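Handheld gripper pair: finger pads lifting and dusty, replace or re-tape?

rail_and_stop
Posted 2024-07-09

We run two handheld grippers at one table station in the Simcombe building. Same mechanism on both, black pads screwed onto the arms from the top, brass-ringed eyelets in the arms. I took over upkeep of the station this spring and the pad schedule I inherited is one line in a notebook: "change when slipping." Looking for something better than that. Pictures first, questions after.
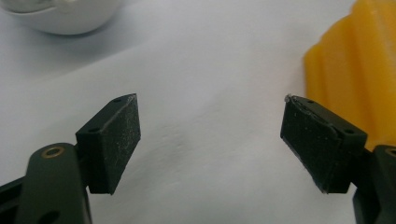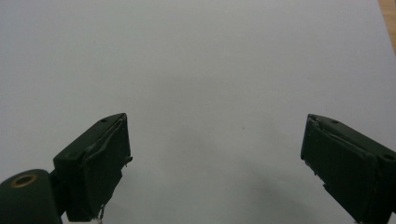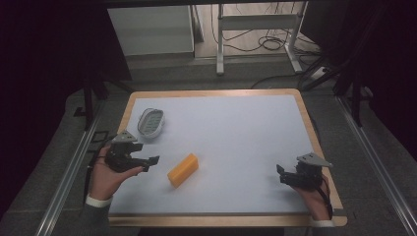
Pad condition in the first two, fingers open; whole station in the last one.

Details:
Cycle count since the last pad change is 868 on the left-hand unit. The right-hand unit was never logged.
Pad facing is Truvlow strip, cut from the roll and wrapped over the top edge.
Screws are whatever came in the kit. No threadlocker.

Questions. Is white speckling on the faces a reason to change, or only a reason to clean? And how much lift along the inner edge do people tolerate?

mkh_fixtures

Speckling alone, clean it. Lint-free cloth, 70 percent isopropyl, let it flash off, look again. If the specks stay put, check whether they are in the surface. A scuffed facing will keep a few marks after cleaning and still grip.

Lift is a different matter. We change at first visible lift. Once an edge creases it folds under on a side approach and you are closing on a double thickness.

torque_note

Disagree on changing at first lift. We ran a pair with a raised edge through all of October, checking closing gap every shift, and the gap never moved outside tolerance. What matters is whether the lift reaches the contact area. If it is only at the rim, trim it with a fresh blade and log it.

mkh_fixtures

Trimming leaves a raw edge with adhesive showing. That collects dust faster than the original edge did. You are buying a week.

torque_note

A week is a week. Pads are cheap, realigning after a pad change is the part that costs. Ours takes 14 minutes per unit if the screws behave.

pallet_jack_9

Before anyone changes anything: mark screw positions with a paint pen. If the pad holes have any slop, the replacement will sit at a slightly different angle and your left and right faces will no longer meet flat. Close on a strip of paper and pull. It should drag evenly top to bottom.

Also there is something thin and pale hanging off the bottom of the left finger in the second picture. Tape strand or metal, I can't tell from here. If it is metal I would want to know where it came from before the next cycle.

rail_and_stop

Noted on the strand, will pull it and report. Paper test is a good idea, I have been closing on a feeler gauge and that only tells me the gap.

Cable routing while I am at it: each grip has a cable coming off it and going down past the hand. No strain relief at the grip end. Anyone clip theirs?

zb_bench

We are on the Zabala version of this station. One clip at the grip body, one on the forearm, slack loop between them – big enough for full wrist rotation, no bigger. Without the forearm clip the connector takes the load every time the operator reaches across.

I would also get the cables off the floor behind the table. The pile around the white stand will get stepped on. Hook and loop to the stand legs is enough.

torque_note

Forearm clip annoyed our operators and they stopped wearing it. We moved to a right-angle connector.

zb_bench

Right-angle works if the housing has clearance. The Brukuna housings do not.

rail_and_stop

Update. Cleaned all four faces with IPA. Most of the white came off on the cloth. Left-hand unit passes the paper test. Right-hand unit drags at the top and slides free at the bottom, so that one gets new pads and I will do the paint marks first. The strand was adhesive, no metal in it.

Setting the interval to a paper test every 3 shifts, clean at the same time, change on uneven drag or on lift into the contact area. Will log both units this time.

mkh_fixtures

Still too late on the lift, but log it and we can compare numbers.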